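Dish sorting with two arms: close to useful, or still a demo?

Clarnomar Forums > Automation > Household and light shop tasks

tersoy_ctrl
Original poster

Question for people who run manipulators for a living. My brother Muammer wants to spec an automated bus-tub station for the canteen at our plant. Tubs come in mixed: plates, bowls, trays, the odd utensil. Output is sorted stacks ready to go into the dish racks. He has a quote from an integrator called Samau for a two-arm cell and thinks the problem is solved. I do servo tuning on packaging lines and I think the quote covers the easy 80 percent.

Hardware is fine as far as I can tell. Position repeatability is well past what a plate needs. My doubt is grasp selection and what the cell does when a grasp fails.

Tarık

fbayram
Member

Fadime Bayram here, I do end-of-arm tooling. Your doubt is in the right place. Plastic tableware is a bad match for parallel fingers. A bowl is fine if the rim is clear: one finger in, one finger out, pinch the wall. A flat plate lying on the table gives you nothing to get under. You either drag it to an edge, tip it with the other arm, or use suction. Suction likes smooth and clean, and bus tubs are neither.

Ask Samau what the gripper is and whether the demo used dirty dishes.

rai_b
Member

We have been working on the same class of task, clean dishes only, no tub. Two arms on fixed mounts, white three-sided enclosure, even lighting. Typical start state: 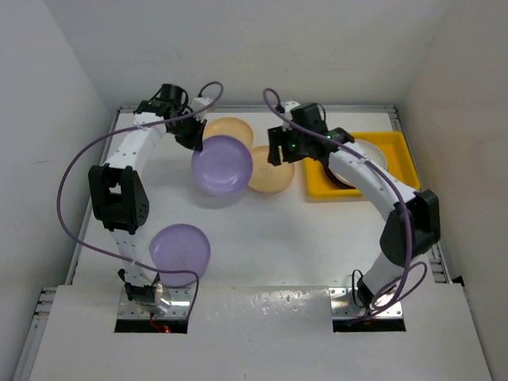
Bowls are the part I would call finished. Two bowls close together or overlapping in the camera view used to cause bad picks, and that went away when we started planning on the rim fit instead of the blob center. Plates are another matter. A plate tilted on top of something else in a tray is the best case for a finger grasp, with part of the rim already up, and also the worst case for perception, because the thing under it is mostly hidden. Our policy will take the plate. Whether it leaves the hidden object where it was is a coin flip.

Cable routing deserves a line in your spec too. External cable to the wrist needs slack for the full range, and slack in a two-arm cell means loops where the other arm wants to go. Put keep-out volumes around them or route internally.

Bindu

vieira_maint
Member

I'll disagree with the general tone. You are all grading this against a person. The canteen doesn't need person-level dexterity, it needs the tubs empty by the next shift. If the cell does bowls and cups without help and kicks plates to a side bin for someone to handle, that is still a labor saving. We did the same with a part sorter: it rejects what it isn't sure of and an operator clears the bin every 30 minutes. It has paid for itself.

tersoy_ctrl

What is the reject rate on yours? If most of a canteen tub is plates then the side bin is the process and the robot is an accessory to it.

vieira_maint

Low, but our parts are known and come in one layer. Fair point on the mix. Count what is in your tubs before you argue with your brother.

dbilgin
Moderator

Splitting this into two problems might help.

Singulation (getting one item out of a pile) and placement (putting a known item in a known slot) have very different maturity. Placement you can buy today. Singulation from a mixed wet tub you can buy if you accept a slow cycle and a person on call. I would dump the tub onto a shallow vibrating table first and spend nothing on clever bin picking.

On two arms: the usual reason given is speed. In practice the second arm gets used for holding and tipping, and both arms spend time waiting for shared space over the middle of the table. Do not let anyone sell you 2x throughput for 2 arms. Ask for measured cycle time with both arms active and the interlock on.

Dilek Bilgin

rai_b

Agree on throughput. Both our arms reach the center area, so one yields. We see the gain on tasks where one hand steadies a tray and the other takes from it, not on independent picks.

Small disagreement on the vibrating table. Stacked bowls nest and stay nested. Vibration seats them tighter.

dbilgin

Depends on the draft angle and how wet they are, but conceded for deep bowls. Then you need a de-nest motion, and Fadime can tell you what that costs in fingers.

fbayram

Thin lower finger, compliant pad on the upper one, and a force limit you trust. It works on rigid plastic. On thin flexible stuff the wall bows and you lift both.

muammer_e
New member

The brother. The Samau demo was clean dishes on a table, so noted. They quoted 4 seconds per item and I did not ask if that was one arm or both. I'm not convinced this is a reason to wait. A dishwasher doesn't scrape the plates either and we bought one.

tersoy_ctrl

Get them to run it on our tubs, straight off the lunch shift in August when the temps are in. If it clears those with one person checking in, I'll sign the electrical drawings.

muammer_e

Asking them this afternoon. Who is paying freight on the tubs?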